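Loose cable belongs on the panel, and off the floor

By Shagufta Gondal
August

Most small workshops buy storage for tools and leave cable to look after itself. I think this is the wrong order. A spanner left out is an inconvenience. A cable left out is a trip hazard, and it collects dirt at the connector.

The usual remedy is a box. Boxes work for spares, which are handled twice a year. They do not suit leads in daily use, and at the Bradport unit I shared with Areeba Magsi the box was full within a month while the floor looked much as before. We stopped using it one Saturday and fitted clips at bench height. The habit changed because the clip was closer than the floor.

My preference is for a ribbed metal panel in an extruded frame, with moulded plates fixed to it. The ribs add stiffness for little weight, and the frame gives a straight edge to work from. Areeba prefers plain board, which is cheaper and easier to drill. She is right about the drilling.
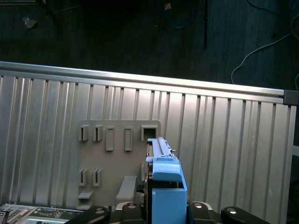
A plate should carry more than one shape of holder. Open clips take a lead quickly and release it quickly. Closed sockets hold better but need two hands, and a tired person at six in the evening will not use two hands. Where space is short, I would give up sockets before clips.

Scraps are a separate matter. Sweep before coiling, or the coil picks them up.

Recent items
Gilani bench vices: a second look
Utura shelving, 3 years on
Why Iroldale closed its tool library

We use cookies to remember your settings. Accept or manage preferences.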